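# Flonatcombe shirts

Notes on hanging clothes on a rail, kept by Lacey Bunting. The set has 777 clips in 5 folders, one per kind of garment. Most of it is shirts on plastic hangers.

## How shirts are hung

Hanger goes in through the neck, one shoulder at a time. Collars are left as they fall. Leave a gap on the rail before adding the next shirt.

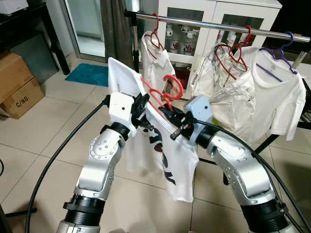

Printed T-shirts are filed under `tees`, collared shirts under `collared`. If a shirt slips off its hanger, the clip stays in and gets the tag `drop`.

## Known gaps

- Folder `knits` has only 3 garments
- No trousers yet
- Istenberg labels still need a second check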